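Notes for talk, Feltitz bench skills day, February 21, 2024
Annick Chevalier
Slot is 50 minutes. Talk for 35, then let them argue.

Start without the title slide. Ask who has a pipette stand on their bench. Most hands go up. Then ask who put a pipette back in it last time they used one. Wait. Don't fill the silence.

I was asked to speak on "good storage habits". I said yes before I had looked at what there is to go on, and there is less than I was told. Say this early. If they want a talk that says buy a stand and your volumes will come right, the Skerkerel rep does one and brings biscuits.

What we are usually told. Hang it upright. Never lay it down with liquid in the tip. Take the tip off before you put it away. Wind it back to the top of its range at night so the spring can rest.

The first two I accept. Liquid running back into the barrel is a real nuisance and I have cleaned enough of them. The third is plain manners. The fourth I have heard from everyone who ever trained me and I have yet to be shown a number for it. (Somebody will say "it's in the manual". Ask which manual and which page. Be nice about it.) 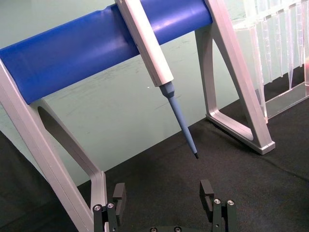
Then the stand itself. A bar, two end frames, feet on the bench. There isn't much to go wrong and there isn't much to pay for either, so look hard at the catalogue price. The Arabzadeh lab paid a silly amount for a turning one and it lives on top of the fridge, where you need a step to reach it.

What I would check before buying:
Does it slide when you pull a pipette off one-handed, in gloves?
Does a long tip clear the bench when the pipette is hung up?
Can you wipe under it?
Does it fit the pipettes you own, including the old ones?

Slow down for the Eltomville figures. They logged 348 checks on their single-channels after the stands came in last October. Fewer failures than before. Good. But they had also sent 8 of the worst ones off for repair in the same month, and it's in their own report, two pages after the graph. Take out those 8 and I can't see a difference. I'm not saying the stands did nothing. I'm saying I can't tell and neither can they.

Don't get drawn on brands.

If time is short, skip the next bit.

Where the stand goes matters more to me than which stand. Near the tips, away from the sink, not under the shelf where people bang their heads. We moved ours 2 metres and people started using it. One bench, one lab, no control, so treat that with the same suspicion as the rest.

Last point: check the pipette. Water, balance, ten goes, write it down. A badly stored one that passes is fine to use. A beautifully hung one that fails has to go off for repair.

Questions. Multichannels will come up, I have nothing on multichannels.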